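How I Follow a Celebrity Wedding Without Losing My Whole Weekend

Posted Sep 5, 2020

I love a big star wedding, but the gossip is a mess! When Blagoje Milošević got married at Manberg in August, I had 297 alerts before breakfast, so I came up with a system.

Step 1: Pick your sources
Choose three accounts and mute everybody else. I go with the couple, the dress designer and one gossip site (mine is Skeline, don't judge).

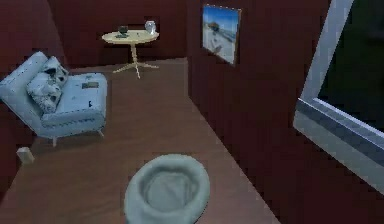
Stavros Halilović wrote to me that he'd swap the designer for the florist, who usually posts first. Fair point, I'm trying that next time.

Step 2: Make a guest list
Start a note on your phone and add a name only when you've seen it in two places. Fan pages will seat half of Hollywood at the head table if you let them.
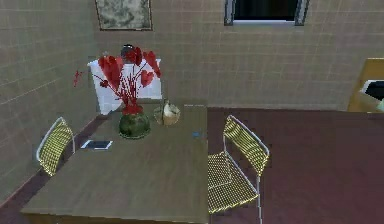
Step 3: Save the outfits
I make one folder per look. The Avotiņš gown got its own (the train alone had 3000 comments under it). 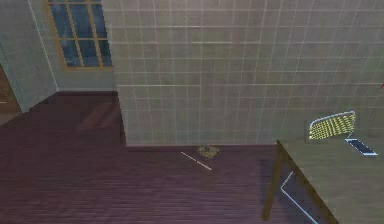 Red flowers in a green vase are on the table in the picture before this one.

Then wait for the official album, usually up within 12 days, and swap out the blurry guest shots
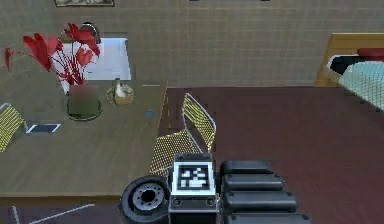 for the good ones, keeping any candid you really love. I still have a dance floor one from the Rurnthorpe reception that never made the album.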